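Bromthorpe Board > Home Office > Cables and Clutter

Anyone tried the Jorketti cable sorting system?

gullwing_3000
July 12, 2023
The Jorketti kit keeps showing up in my feed. Fabric pouches, printed tags, and an app where you log every cord you own. Has anyone here paid for this and kept using it past the first month? I have my doubts.

mothballer
Bought it in February. The pouches are fine. The app wants you to pick a "cable family" before it will save anything, and I gave up at the printer cord. The tags curl.

Posts: 1606

tsangfan
I disagree. I use the Tsang pouches, same idea, and I can find my camera charger in seconds. People knock these kits and then spend a whole evening digging through a drawer.

gullwing_3000
Seconds compared to what, though? A zip bag with marker on it would do the same job. I'm not seeing what the money is for.

tsangfan
The app reminds you what you own, so you stop buying duplicates.

mothballer
It reminds you of what you typed in. I bought two duplicates while I had it installed.

Posts: 1607

plinth1421
Shoebox, lid, done. I had the Nivomholm drawer insert before this and the slots were too narrow for any plug with a brick on it — sold it on.
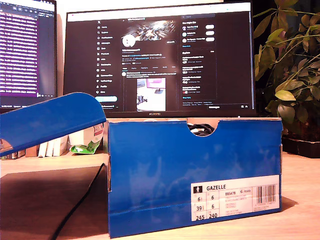

Filed under: Cheap Storage

tsangfan
A shoebox is where cords go to get tangled. Three months and you'll have one big knot.

plinth1421
Twist ties. Mine came free with the bread.

gullwing_3000
OK, skipping the kit. Still not sold on the shoebox either, but at least it doesn't need a login.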